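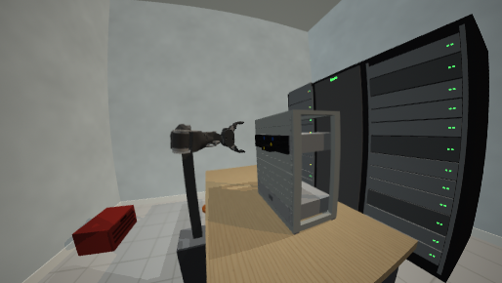 Figure 1. Simulated server room with arm, table and small chassis.

Our group attended the June open day at Clerkville, where Stuster presented Kahraman, a simulator for data center maintenance. Bianka Mészáros ran the demonstration; Birsen Yurt took notes. The task was to bring a two-fingered gripper up to the buttons on a rack front panel.

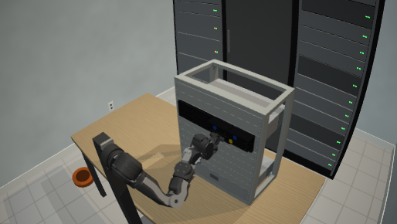
Why practice in simulation first?
A bad approach costs a reset – on real hardware it can cost a panel.

We were given 30 minutes at the console. Each of us entered target poses by hand and logged the final offset from the panel. Joint limits were left at their defaults.
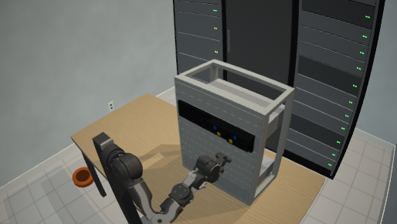

Figure 3. Gripper below the black module, fingers empty.

Approaches from below needed more wrist correction than level ones. We recorded no contact forces, and the log stops at run 31.

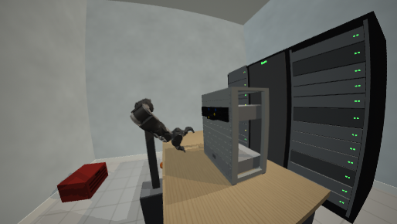

Ekrem Bilgin objected that hand-entered poses say little about the controller, and asked for the same runs with the planner on. These are listed under further work.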